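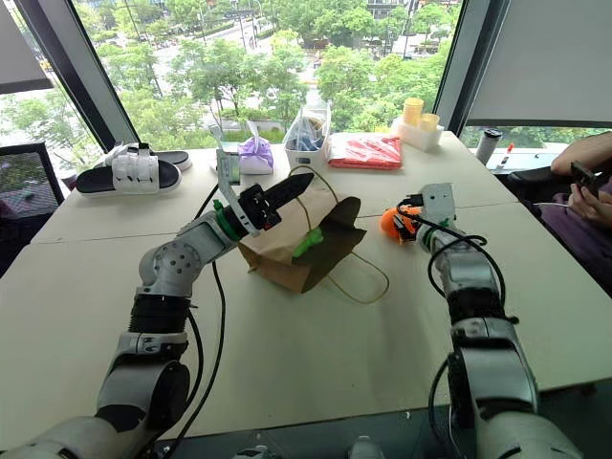 Last changed: 06/09/2020

I have come around on the paper bag. For years I was a plastic loyalist (they fold down to nothing! they don't care about rain!) and I kept a knotted bag of bags under the sink like everybody in my family does. Then I moved to Baird, where the shops hand you brown kraft paper with a bit of string for a handle, and I complained about it for all of July to anyone who'd stand still.

My complaint was the falling over. You set a paper bag on the table, you turn away, and over it goes on its side with its mouth open. I used to stand it back up every time. Monique Fleury, who shares my kitchen and has packed more bags than I ever will, told me to leave it lying down and load it that way, like sliding bread into an oven. I thought she was kidding. She wasn't, and I'm a convert — you can see into the thing, the soft stuff goes in without being dropped on, and you're not fishing around blind up to your elbow.

Now, string handles. I will defend them, but only up to a point. A thin yellow loop looks cheerful and it's easy to hook with one finger, and it flops out of the way when you're loading. Carry anything heavy for five blocks, though, and it'll leave a groove in your hand. Prasanna Hettiarachchi says wrap a dish towel around it. I say put the cans in a backpack and let paper do what paper is good at, meaning small, light, squashy things.

Creases don't bother me either. A crumpled bag is a bag that has been somewhere, and mine usually get 2 or 3 more trips before the bottom goes. Sandamali Munasinghe irons hers (she really does, on low) and I love her, but no.

The one place I still reach for plastic is shoes. Sandals don't belong in with anything you plan to eat or hug, and a plastic bag wipes clean afterward. So there's a purple one hanging by my door for that, and I'm keeping it. Everything else goes in paper, lying down, with the handle hanging out over the side.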